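**Is the Irari hand kit suitable for handling cloth and sheet materials?**

Posted by Munshi Workshop, 16 Feb 2026

Our training centre is considering the Irari hand kit for a course beginning in August. The supplier quotes £1186 per unit. We should be grateful for advice from existing users on soft materials.

**Shiuli Dissanayake**

We have had 2 units on loan from Forley. Fabric is demanding work - allow 30 minutes for setting up, and begin with the lowest grip setting.
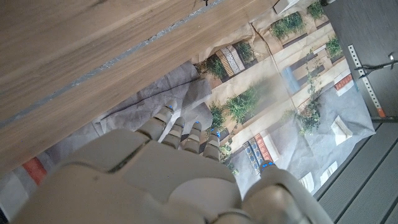 *The hand over grey fabric and a printed mat, fingertip lights showing blue.*

Creased or glossy sheets require more patience than plain cloth. I would recommend the kit for teaching, provided that the support plan is included in the price.

**Tastosau**

Ours came with 8 spare fingertips. Not used it on cloth.

**Forley_user**

Please ask for the loan agreement in writing. The terms were revised last year.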